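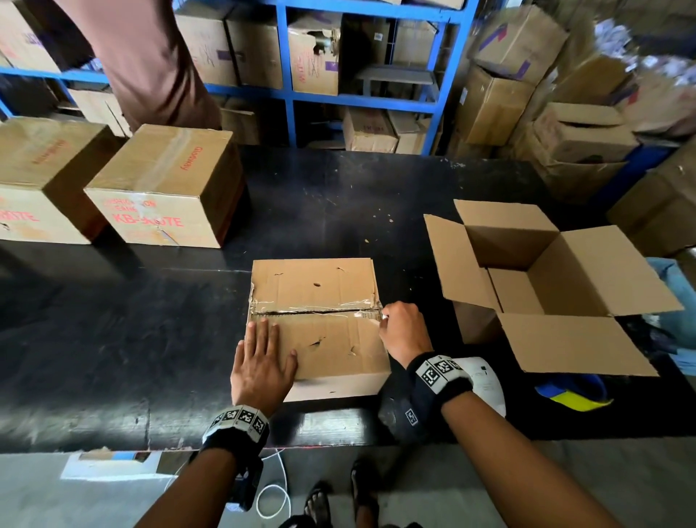 Re: [kuvville-swap] Mailing seeds and plant divisions, what boxes are people using?

October 2, 2026

On the list, a member in Trinerbridge wrote:

> I have 7 iris divisions and a bag of daylilies promised to people
> outside the county and I have never mailed a plant. Do they go in
> wet or dry? Do I need new boxes? I have a pile of old ones in the
> garage and would like to use them up. Also, is it too late in the
> year? The last time I asked at a nursery they told me May was the
> time to do everything, and that can't be right for irises.

It isn't too late for you. Irises would have been happier dug in August, but if the people receiving them are south of you they still have time to root before the ground freezes. If anyone on your list is north of Stunurach, I would write and ask whether they want theirs now or next year. Daylilies are tougher and I have planted them later than this without losing any.

They go dry. Bearded iris rhizomes rot faster in a closed box than almost anything else we trade. Dig them, hose off the soil, cut the leaves down to a fan as long as your hand, and leave them on newspaper in the shade for two days. The cut ends should feel like cork when you touch them. No damp paper towel and no plastic bag. Wrap each one in a sheet of newspaper and write the name on the rhizome itself or on the leaf with a marker. Paper tags come off, and then you have a box of seven unknowns.

Daylilies can take a little moisture. I wrap the roots in a barely damp paper towel and leave the tops in the open. If water comes out when you squeeze the towel, it is too wet.

Old boxes are fine, within reason. My notes:

Check the flaps before anything else. A box with scuffs or a small tear in the side will make the trip. A box with a flap hanging by a thread won't, and tape only delays it.

Tape the bottom seam from end to end and a little way up both sides, then do a second strip on top of the first. Most of the boxes that reach me open have come apart at the bottom.

Cover or black out every old label and barcode. I had one parcel go to Tetteh and back before it got to me, all because of an old label on the underside.

Fill the empty space. Crumpled newspaper works. Rhizomes are heavy for their size and will break each other's growing points if they can roll. 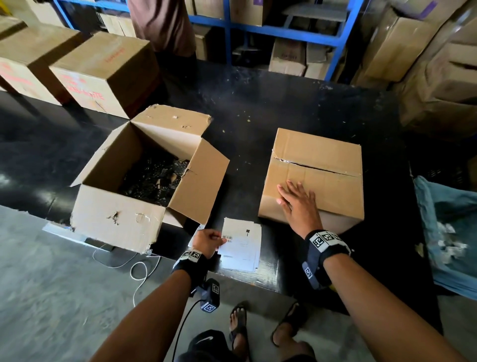 Postage and what to ask for

The swap rule is still that the person receiving pays the postage and nothing else. Weigh the closed box and send them the figure before you mail it. I use a kitchen scale. A single iris division after drying comes in at 125 grams for me, paper included, but I grow the big older kinds and yours may be lighter.

Go for the faster service if the box is crossing more than one state. Avoid mailing right before a holiday — a box that sits over a long break is where I have had nearly all my losses.

Some states have rules on what plants can come in, and soil is the usual problem. Bare, washed roots solve most of that, but look up the receiving state's agriculture page before you pack. Citrus, grapes and anything in the currant family need more care than irises do, and I would not send those through this list at all without checking first.

Seeds

A few people asked about seeds in the same thread, so I will put it here. Paper envelopes, never plastic, unless the seed has been drying indoors for weeks. Tape the corners, since fine seed such as poppy finds its way out of them. Put the small envelopes inside a padded one and ask at the counter for it to be handled as a parcel. Beans and peas sent in a flat envelope go through the sorting rollers and arrive as meal.

Please put the year collected on every packet. The seed tin from the spring table had 999 written on one envelope and no other information, and I still don't know if that is a variety number, a count or a joke. If it was yours, write to me. They came up and they are some kind of zinnia.

For the member in Trinerbridge, if you end up with more daylilies than takers, I can use two of any color except the common orange. I can pick up in Kuvville and save you the box.

Kuvville swap list, plant mailing notes
To change to digest mode, send a blank message with the word digest in the subject line.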